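Visit report: Purketti training floor, 24/02/2022

Purketti cleans serviced apartments and small hotels, 300 units in all, and since September part of the work has been going over to machines. Our group got two hours on the training floor, a long room with a brick wall and a wooden floor, and then a talk with Þórarinn Hafstein, who runs the day shift.

The program is called Tello. Cleaners spend part of the week wiping, folding and tidying with hand-held grippers, and the recordings are used to teach the robots the same jobs. Dusting around lamps and cords takes up a lot of the time. The log stood at 3,117 recorded tasks on the morning we came.

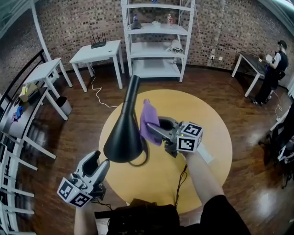

Are cleaners losing hours to this? So far the contracted hours are the same, but fewer of them are spent in the apartments and more on the training floor.

Pay was the sore point at first. Recording was paid at the trainee rate until the staff objected, and it now counts as normal work. Hafstein said the older cleaners turned out to be the best at it - they waste fewer movements. Two people asked to go back to apartments full time and did.

Wrists get tired, we were told, and sessions now stop after 40 minutes. The next site, Ulutlow, opens with 200 units, and staff there will be asked before any recording starts. Coffee was in the hall afterward.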